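Kerora, Complete Series One and Two (DVD box set)

Kerora is a comedy series in 21 episodes, set in the small coastal town of Vernness. Natalina Monti plays Ruggiero, a retired police inspector who buys a hotel without seeing it first. The hotel has the name Kerora, and it has also one guest who does not want to leave. The role of the guest is played by Nives Cirillo, and many viewers know the series mainly for her.

This box contains both series on four discs. The total running time is 1365 minutes, with the long Christmas episode included. In the old edition from Dodthorpe this episode was missing, and we received many letters for it.

Picture and sound are taken from the new transfer. The first three episodes of series one are a little softer than the others, because the original tapes were kept in poor condition. We prefer to say this before you buy. 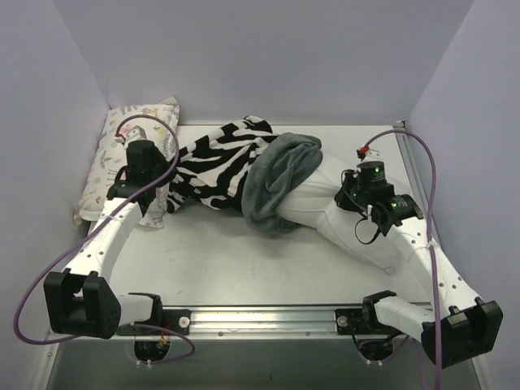
Pillow with small pastel motifs and zebra-striped plush.

Extras on disc four: a conversation with the writer Elisa Ferraro (42 minutes), deleted scenes from "The Second Key", and an audio commentary by Hường Trịnh and Nhi Đồng, who made the costumes in series two. The commentary is in English only.

Subtitles: English, Italian, Vietnamese. English subtitles for the hard of hearing are on all episodes, but not on the extras.

The box includes a booklet with an episode guide. The first 200 copies come with a printed card signed by Elisa Ferraro. When the signed cards are finished, we will remove this line from the page.

Details
Catalog number: DOD 342
Discs: 4
Region: free
Format: 16:9, color
Sound: stereo
Label: Dodthorpe
Suitable for: 12 years and older (some strong words in episode nine)

Delivery
Orders received before 2 pm leave our store the same afternoon. Orders from outside the country need more days, please look at the shipping page. If a disc does not play, write to us with your order number and we send a new disc. You can keep the old one.

Related items
Kerora, the scripts (paperback)
Music from Kerora (CD)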